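Bình Thân wrote on Jul 17, 2024:
> Does anyone know if the painter Hutov taught at Drarkura, or only studied there?

He taught there for 6 years. The school register lists him at entry 1307, under landscape.
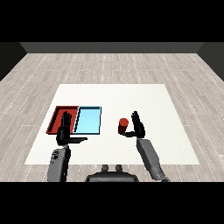
Red tray and light blue tray, side by side on the white mat.

The Grallero catalogue gives 300 oils, but that includes copies by pupils. I would trust the Tôn list more, although it leaves out the winter studies.

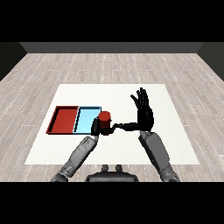 Those were shown in October, 50 of them, mostly river views. I can scan the register page if you want it.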